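Household Water Use Study, Fimarholm District
Progress Report to the Plakent Fund
Reporting period: second half of project year one

1. Status

The study is on schedule with one exception, the sub-metering of kitchen supplies, described in section 3. Spending is within the approved budget. No change to the scope of work is requested in this report.

The purpose of the grant is to measure where domestic water is used in the Fimarholm district, at the level of the individual fixture, and to supply the district utility with figures it can use when setting its next tariff. The utility now bills by floor area. It has no record of consumption below the level of the street main.

2. Recruitment and installation

The target of 300 participating households was met in June. Recruitment was done by letter, followed by one phone call. Households in the older part of the district were slower to respond, and a second letter was sent there. The sample now matches the district housing stock by building age and dwelling size, but single-person households remain underrepresented. A weighting factor will be applied at the analysis stage and will be reported with the results.

All main meters are installed and transmitting. The installation contractor, Irkasance, completed the work under the original quotation. Access was refused or could not be arranged at a small number of addresses, and these were replaced from the reserve list in the order drawn.

3. Kitchen sub-metering

The proposal called for a separate meter on the kitchen cold supply in 84 of the households. Installation is behind plan. In many of the older buildings the kitchen and bathroom share a branch, and a meter fitted at the accessible point records both. Fitting a second meter past the branch requires opening the wall, which the consent form does not cover.

Two options were reviewed. The first was to amend the consent form and pay for wall repairs. The second was to fit a smaller clamp-on sensor directly below the sink. The second option has been adopted. The sensor is less accurate at low flow, and short draws such as filling a kettle or rinsing a cup may be missed. A correction will be estimated from the homes where both types of meter can be fitted.

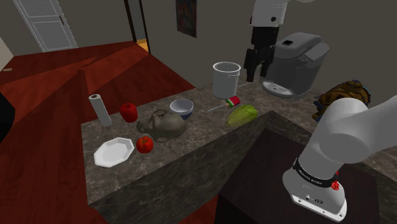

Bench tests of the clamp-on sensor were run at 3 flow rates on both copper and plastic pipe. Agreement with the reference meter was acceptable at the two higher rates. At the lowest rate the sensor under-read on plastic pipe -- the effect was repeatable, so it can be corrected in processing. Copper pipe showed no such effect.

4. Data received

At the close of the period the database held 2,566 household-weeks of validated main meter readings. Gaps shorter than one hour are filled by interpolation and flagged. Longer gaps are left empty. Most of the long gaps trace to a single radio receiver with a failing power supply, which has been replaced.

Leak detection was not an aim of the study, but continuous overnight flow is easy to see in the readings. Affected households are notified by letter. Their readings are kept in the data set, with the period before and after notification marked.

5. Reporting and review

The analysis plan has been sent to Þorgeirsson, the firm engaged for statistical review. Comments are expected before the next reporting date. Raw readings are held on the project server and are removed from the field loggers once the nightly transfer has been checked.

6. Work planned for the next period

Complete the clamp-on sensor installations.
Run the paired comparison of the two meter types.
Revise the analysis plan in line with review comments.
Deliver the first summary tables to the utility -- totals by dwelling size and season only, with no fixture-level results.

A transfer between budget lines will be needed to cover the sensors. The amount is below the limit that requires prior approval and will be shown in the next financial statement.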